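Puertas abiertas en el laboratorio Odudik: cómo trabaja un brazo robótico en un dormitorio simulado

Para lectores de 9 a 12 años

En la jornada de puertas abiertas de noviembre, el laboratorio Odudik enseñó a los grupos escolares un brazo robótico que trabaja junto a una cama. El brazo, la cama y la habitación existen dentro de un ordenador. Los visitantes siguieron la demostración en una pantalla grande.
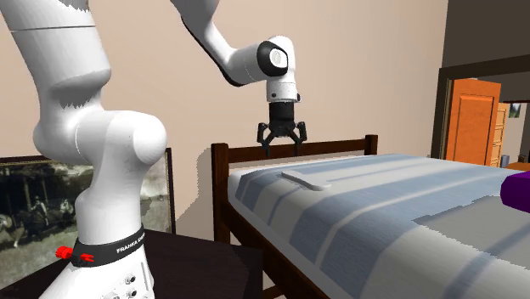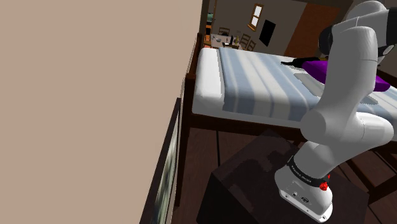
Yevdokiia Hutsuliak
Redactora técnica, sección infantil de Odudik

Qué es una simulación

Una simulación es un programa que imita una parte del mundo. El programa guarda la forma, la posición y el peso de cada objeto, y calcula qué ocurre cuando dos objetos se tocan. Si un objeto se queda sin apoyo, el programa calcula su caída. Si el brazo empuja la cama, calcula la fuerza del empujón.

El ordenador repite ese cálculo muchas veces por segundo. En la demostración eran 800 veces por segundo. Después dibuja el resultado en la pantalla, con sus luces y sus sombras. Dibujar cuesta más trabajo que calcular, y por eso se dibuja menos a menudo: 20 imágenes por segundo.

La habitación de la visita se llama Prilivero. Tiene una cama de madera oscura con una manta de rayas, y al fondo se ve otra estancia. Los robots de casa tendrán que moverse entre muebles, y los muebles estorban. Una mesa vacía en medio de una sala sería un ejercicio más fácil.

Las partes del brazo

La base es la parte que queda fija. Todo lo demás se mueve respecto a ella, y el programa mide las distancias desde ese punto.

Las articulaciones son los lugares por donde el brazo gira. Una persona tiene hombro, codo y muñeca, y el brazo robótico tiene zonas parecidas. En cada articulación hay un motor y un sensor. El motor produce el giro. El sensor mide el ángulo, es decir, cuánto ha girado.

Los eslabones son los tramos rígidos entre dos articulaciones. No se doblan.

La pinza está en el extremo. En la primera imagen se ve de color negro, con los dos dedos abiertos, por encima del cabecero de la cama. Para agarrar algo, los dedos se acercan uno al otro hasta que lo aprietan por los dos lados.

Cómo se planea un movimiento

Supongamos que el brazo debe llevar la pinza hasta un objeto que está sobre la manta. El programa, llamado Juvow, sigue este orden:

1. Busca la posición del objeto. La escribe con tres números: uno para la izquierda y la derecha, otro para delante y detrás, y otro para la altura.
2. Calcula qué ángulo debe tener cada articulación para que la pinza llegue a ese punto.
3. Comprueba el camino. Si algún eslabón chocaría con el cabecero o con la pared, descarta ese camino y prueba otro.
4. Mueve todas las articulaciones a la vez y lee los sensores durante el recorrido.
5. Cierra los dedos y mide la fuerza.

El segundo paso tiene un nombre largo: cinemática inversa. Se puede probar en clase. Pon un dedo en la punta de la nariz y, sin separarlo, sube y baja el codo. El dedo sigue en el mismo sitio, pero los ángulos del brazo cambian. Un mismo punto se puede alcanzar con varias posturas, y el programa tiene que elegir una.

Por qué se mira desde varios sitios

En la primera imagen, el propio brazo tapa una parte del cuadro grande de la pared. En la segunda, el mismo cuadro se ve casi de canto, y en cambio aparecen la almohada blanca y una mesa con sillas en la otra estancia. Cada punto de vista enseña unas cosas y oculta otras. Si un objeto queda tapado desde un lado, se puede buscar desde otro.

Preguntas de los visitantes

¿Se puede romper el brazo?
El de la simulación no. Si choca, se anota el choque y se vuelve a la posición de partida.

¿Cuántas veces se repite un ejercicio?
Durante la mañana se hicieron 94 intentos. En cada uno se cambió un poco la posición de los objetos, para que el programa no aprendiera un solo recorrido de memoria.

¿Salieron todos bien?
Fallaron 18. Casi todos los fallos se produjeron al cerrar la pinza: los dedos apretaban demasiado cerca del borde y el objeto resbalaba.

¿Funcionará igual con un brazo real?
No exactamente igual. Una manta real tiene arrugas y cede cuando se aprieta, y eso es difícil de calcular. Lo que se aprende en la simulación se prueba después despacio, con un brazo real, en la sala Hoàng. Esa sala no forma parte de la visita.

Palabras de esta página

Sensor: aparato que mide algo, por ejemplo un ángulo o una fuerza.
Eslabón: tramo rígido entre dos articulaciones.
Trayectoria: camino que sigue la pinza desde la salida hasta la llegada.
Colisión: contacto no previsto entre el brazo y otro objeto.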